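Sorting out the white desk

3/9/25

I finally got the long white desk set up the way I want it, after putting it off since the start of summer. The room is small, with white walls and a light parquet floor, so anything you put in it takes over a bit. The desk takes over more than most.

It came second-hand from an office clear-out. Yayra Quaye forwarded me the listing and I drove over the same afternoon. The seller thought it was a Vondráček but there's no maker's mark on it anywhere that I can find, only one of those little blue inventory stickers on the leg with a 4 on it. I tried a fingernail on the sticker and then left it alone. I paid $500, delivery not included, and had to borrow a van.

I had been looking at a new one from Trurnum for close to $1000. It was a nice colour but shorter, and the corners were square. I've walked into enough square corners. This one has rounded corners and a curved bit cut out of the front edge near the right end, so you can pull in close and have desk on both sides of your elbows. I didn't think I'd care about that and now I sit there most of the time.

Getting it level took longer than getting it in the door. The floor dips toward the left wall. I used felt pads at first and they squashed flat within a couple of weeks, so I went back and adjusted the feet properly with a spanner. It took me about 2 hours with a spirit level and a lot of getting up and down off the floor.

The rule I've set is that nothing lives on the desk overnight. Pens, chargers, mail and mugs all go somewhere else at the end of the day. Most of it goes to the open shelving on the other side of the room, and I'll admit the upper shelf is where things go when I haven't decided about them. The tall grey cabinet at the back is for paper and anything I don't want to look at. I moved the bin over beside the door, which has helped more than the cabinet has. I empty it on my way out now.
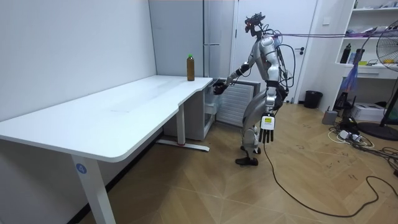
The brown bottle with the green cap is the one thing that keeps finding its way back to the far corner. I've put it on the shelf more than once. I think I need to clear a proper spot for it next to the black bottle, and that means dealing with the upper shelf first.

Still on the list: a lamp. I've been looking at a clamp-on one from Cerkden, but I'm not sure the clamp will like the rounded edge, and I don't want to mark the top. The other option is a floor lamp by the cabinet — there isn't much space there with the door opening. I'll measure it on the weekend.

I also want to do something about the cables before November. If anyone has used the Skivudholm under-desk trays, let me know whether they hold up and whether you had to drill.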